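From: Tadeusz Sobczak
To: Ponwood neighbors list
Date: 7/4/18
Subject: Re: Zucchini already??

Woo-jin Woo wrote:
> Is anyone else drowning in zucchini? I froze a
> batch last December and it went to mush. What
> do you all do with yours?

Oh, Woo-jin, welcome to the club! We have been at it for two weeks now, and my wife has started leaving them in the neighbors' mailboxes (sorry, Okoth Street). Mush was our trouble too, for years, until my sister set me straight on the salting. I'll put down what we do, and please, everyone, chime in with your own ways.

1. Grate them coarse, skins and all, and toss with a spoonful of salt. Let them sit in a colander while you have your coffee, then squeeze hard — harder than you think — in an old dish towel.
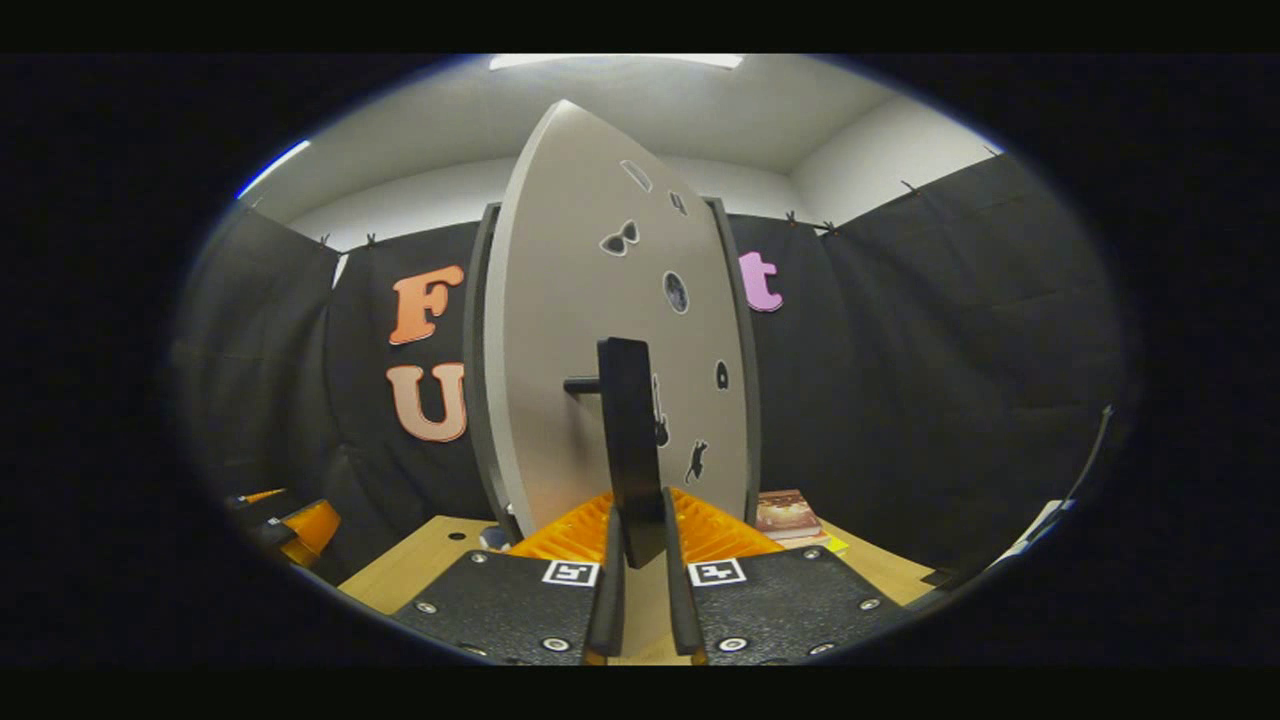

2. Pack it flat in small bags, two cups to a bag, and press the air out. Flat bags thaw quickly and stack like books.

3. Use it in bread, soup or fritters. I wouldn't try it as a side dish.

If you still have too many, I'm at 186 Mustora Lane and my hens will take the big ones gladly. Happy Fourth, all!

Tadeusz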